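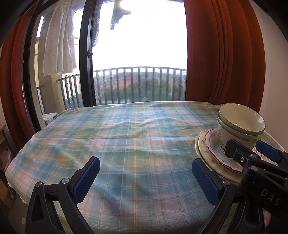

Clevley opens its mismatched crockery swap this April

I've been selling secondhand dishes for seven years, and I still get silly about a good bowl. So I'm very happy to tell you that my little shop, Clevley, is opening a crockery swap this April, and you're all invited to raid your cupboards!

The idea is simple. Bring in plates and bowls you've stopped using, and take home the same number of somebody else's. They don't have to match (mine never have). I like a big cream plate at the bottom, a smaller one with a wavy red edge and pink flowers on top of it, then a couple of cream bowls with green bands. On paper that's a mess, and on my table it looks like Sunday lunch at my aunt's.

We're starting with 3,108 pieces on the shelves. Most came from the old Pavliuk guesthouse, which packed up its dining room over the winter, and the rest are from my own back room, where my husband would like to be able to see the floor again.

A few practical bits. Small chips are fine, cracks aren't. Please wrap things in newspaper or an old pillowcase, and lay everything out on the bed at home first if you're short of table space, so you can see what you've got before you part with it. Doors open at 10 in the morning, and the first 3 hours are for swaps only. After that you can buy single pieces too.

Press are welcome to come by early for a look around and a coffee. Ask for me at the counter.

Ulla Riihimäki
Owner, Clevley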